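Section 4: Setting Up Your First Duty Roster

Now for the fun part! Once your unit is loaded into Tarngate, the roster builder takes the names you already entered and spreads the duties fairly across them, and it's a real pleasure to watch a blank month fill in.

1. Open the Roster tab and click New. Pick the month you want (October, say).

2. Choose your duty types. Staff duty, CQ and gate guard come built in, and you can add up to 40 of your own.

3. Click Import Names. Soldiers on leave or profile show up grayed out, and Tarngate skips them for those dates.

4. Set the shift change time. The default is 2000, so change it now if your unit does things differently!

5. Click Build. Look over the draft before you go any further.

Note: You can drag any name to another day. The points in the right column update as you go, so you'll see right away if someone is getting stuck with too many weekends.

Caution: Clicking Build a second time erases your manual swaps. Save a copy first.

6. Click Lock, then Print or Send. A locked roster can only be opened again by the person who locked it or by an account with First Sergeant rights.

If the draft comes up with error 17, two soldiers share the same ID number. Go back to the Names tab, fix one of them and build again.

Swap requests are covered in Section 5, along with Kane Stubbs's wonderful holiday points template.
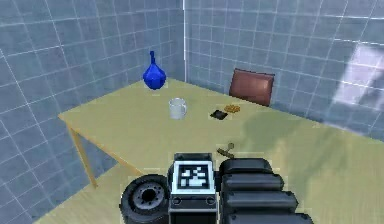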